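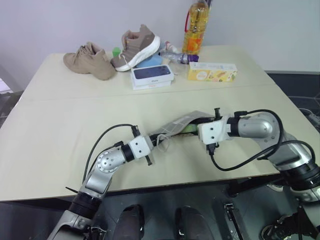 Drawstring pouches: cord channel keeps tearing at the exit point

wallari_stitch
Posts: 253
Jun 29, 2026

I sew small cotton pouches with a single drawstring, woven check fabric, unlined. The channel is a folded hem, 15 mm deep, with one opening at the side seam. After a couple of months of use the fabric frays where the cord comes out, and then the side seam starts to open from the top down. Thread is all-purpose polyester, straight stitch, 2.5 mm length. Seam allowance is 9 mm, zigzagged. What are people doing at the opening?

Kroger_hems
Posts: 67

Your seam allowance is fine. The problem is that the opening has a raw fold carrying all the load. Stop the side seam below the channel, press the allowances open, and topstitch a narrow U around the slit before you fold the hem down. Then put a bar tack at the bottom of the U. A dense zigzag, 2 mm wide and 0.4 mm long, is good enough if your machine has no bar tack setting.

nondico

Disagree on the bar tack. On light cotton a dense tack perforates the fabric and it rips along the needle holes. I use a small square of fusible interfacing behind the slit and a plain backstitch. Use a 70/10 needle, too.

Kroger_hems

It perforates if you tack through one layer. Through the pressed-open allowances you have two layers on each side. I have never had one rip there.

nondico

I have, on shirting. Quilting cotton might hold.

LChambi

Before changing the stitching, check the cord. Rough cotton cord saws at the edge every time the bag is closed. Switching to a smooth braided polyester cord fixed most of this for me with no change in construction. Also, a single cord pulls the whole load to one side. Two cords exiting at opposite seams split it.

Leidy Chambi

wallari_stitch

Cord is 3 mm twisted cotton, so that may be part of it. I would like to keep one cord, as customers ask for it. Would a buttonhole in the front panel work better than the seam slit?

relomeo_b

Yes, with interfacing behind it. Sew the buttonhole before folding the channel, 10 mm long, vertical. It keeps the seam out of it completely. Metal eyelets also work but they pull out of thin fabric unless there is a second layer.

nondico

Agree with the buttonhole. Cut it after a dab of seam sealant has dried.

wallari_stitch

Making two this week, one with the U topstitch and tack, one with the buttonhole, both with braided cord. Will post after the wash test.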